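Trillar and Whiteley to Open Shared Bedding Repair and Reuse Service in December

26/11/2019

Trillar, the household textiles company, and Whiteley, a family-owned laundry and mending business, will open a joint repair and reuse service for blankets, quilts and bed covers in December. The service will run under the name Sello and will be based in the former dye house on the Pralero site, next to Trillar's existing warehouse.

Customers will be able to bring in or mail bedding of any make. Staff will inspect each item, give a written price for the work and return the item washed and repaired. Bedding that customers no longer want can be handed over at the same counter. Usable pieces will be cleaned, mended and sold in the Sello store at the front of the building. Pieces beyond repair will be cut down for patches and padding.

The opening follows a trial at Whiteley's two existing shops. During the trial the company took in 3,873 items of bedding. Of the items accepted, 77 percent were repaired and sent back to their owners. The most common jobs were worn bindings, split seams and small tears near the hem.

"People kept asking us to mend blankets when we were set up for shirts and coats," said Elsie Whiteley, managing director of Whiteley. "A blanket needs a long table and a different machine, and we didn't have the floor space. We turned down work that I would have liked to take. At Pralero we have the tables and we have the light."

Trillar has leased the dye house to the new service for five years. The company paid for a new roof, drainage and electrical work. Whiteley has supplied the washing equipment and will train the staff. Sello will employ 49 people by the end of its first year, most of them in sewing and finishing. The first group has already started training at Whiteley's main shop.

Arturo Caruso, head of operations at Trillar, said the company had looked at running the service by itself and decided against it.

"We know how to make a bed cover and how to ship one," Caruso said. "Repair is a separate trade. You have to look at what another person made, sometimes a long time ago, and work out how it was put together. Whiteley has people who can do that. We would have spent years learning it and made a mess of a few good quilts on the way."

The workshop is laid out on one floor. Items are logged at the counter, then washed or aired depending on the fiber, and only then passed to the mending tables. Svatopluk Jelínek, who planned the layout and will manage the workshop, said washing comes first because soil can hide weak threads. Wool items will be dried flat on racks in a separate room. Down and feather quilts will not be accepted at opening. Jelínek expects to add them once a suitable dryer has been installed.

Repairs start at 12 dollars for a short seam. Full rebinding is priced by the length of the edge, with the binding cloth included. Customers can choose a matching thread or a contrasting one. Work is guaranteed for one year — the guarantee covers the repair itself and does not cover new damage elsewhere on the item.

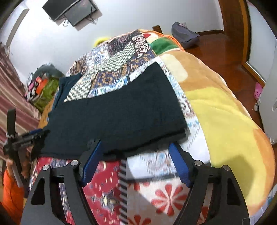 Sello will also offer 50 places on a free evening course in basic mending, taught in the workshop after closing. The course covers hand stitching, patching and replacing a binding. Participants bring one item from home to work on, and all tools and thread are provided. Places will be given in order of application, and the course will be repeated if there is demand. Man-sik Kwak, senior mender at Whiteley, will teach the first round.

"A straight running stitch will fix most of what goes wrong with a blanket," Kwak said. "I'd like people to go home able to do that much. The harder jobs they can still bring to us."

Both companies said existing services will continue. Whiteley's shops will keep taking in clothing and will act as drop-off points for bedding, with a van running to Pralero twice a week. Trillar's own customer returns will be handled as before.

Application forms for the mending course and a full price list are available at the Pralero counter and at both Whiteley shops.

Press contact: Alfie Furnival, communications office, Trillar. Interviews and workshop visits can be arranged on request.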